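The Gray That Towns Keep Choosing

Walk down the main street of Provau and the first thing you notice is how little the buildings argue with each other. The bank, the bakery, the old grain office and most of the houses are painted in one shade of gray or another. The town has been this color since 1889, when a fire took out the lower street and the owners rebuilt with lime plaster from the quarry at Urngate, 9 miles up the river.

The plaster went on pale and darkened over a few winters. It was cheap, it held up in the damp, and people got used to it. By the time the quarry shut down, gray was what a house in Provau was supposed to look like, and owners who switched to store-bought paint went on asking for it.

Ask for gray at the paint counter today and you will be handed a fan of some 40 strips. The names are not much help. Fog, pewter, dove and ash can mean nearly anything, and two makers will use the same word for colors that look wrong side by side. What matters more is the undertone, the bit of pink, blue or green mixed in with the black and white. On a small chip it hardly shows. On a long wall it can be the only thing you see.

Warm grays lean toward pink, mauve or brown. Cool grays lean toward blue or green. Put the two next to each other and each one pushes the other further its own way, so a wall that seemed plain in the morning can look faintly purple once the new trim goes up.

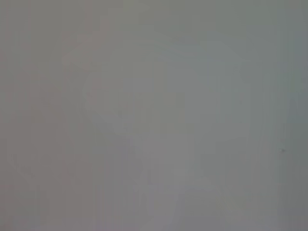

Testing before you buy

Painters in town give the same advice they have given for years: buy the sample pot. Brush it onto a board at least two feet wide, give it two coats and let it dry overnight. Then move the board around the house, or lean it against the outside wall, and look at it at breakfast, at noon and again at dusk. North light brings out blue. Late sun brings out anything pink.

Old plaster needs more care. Many of the lower street houses still have the Urngate mix under later coats, and ordinary latex can trap water behind it. A mineral paint costs more – often twice as much – but it lets the wall dry out. Promon, the hardware store by the bridge, stocks it in 4 grays and will tint others to order.

The town has no rule about color. A yellow house went up near the school a few years back and is still yellow. The two places on either side of it were repainted last spring, both of them gray.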